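Ladling soup and stock without the mess
Gemma Stockdale, 28/04/2025
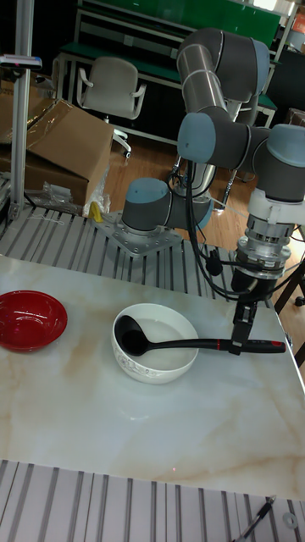

A black ladle with a deep bowl, and a white bowl with a faint grey pattern.

Most drips happen between the pan and the bowl. Fill the ladle two thirds full, touch the underside to the surface of the soup for a second, then lift. The drop that would have landed on the hob stays in the pan.

Bring the bowl to the pan and keep the two rims close. If the pan is heavy, put the bowls on a tray beside it and fill the furthest one first, so you never carry a full ladle over a finished bowl.

Warm the bowls. Ten minutes in a very low oven is enough, or fill them from the hot tap and dry them just before serving.

Measure your ladle once with water and a jug. Mine holds 125 ml, so four make 500 ml, and I no longer dirty a jug when I need stock for a risotto.

To skim fat, chill the stock overnight and lift off the set layer. When there is no time, lower the ladle until the rim is just under the surface and let the fat run in slowly.

Don't leave a nylon ladle standing in a simmering pan. Rest it on a saucer. Throw it out when the edge goes rough or starts to flake.

For freezing, stand the bag in a tall mug, fold the top over the rim and ladle into that. Leave a gap at the top, press out the air and freeze flat. I write the month on before filling. A bag of leek and potato marked November came out last week and was fine with a bit more pepper.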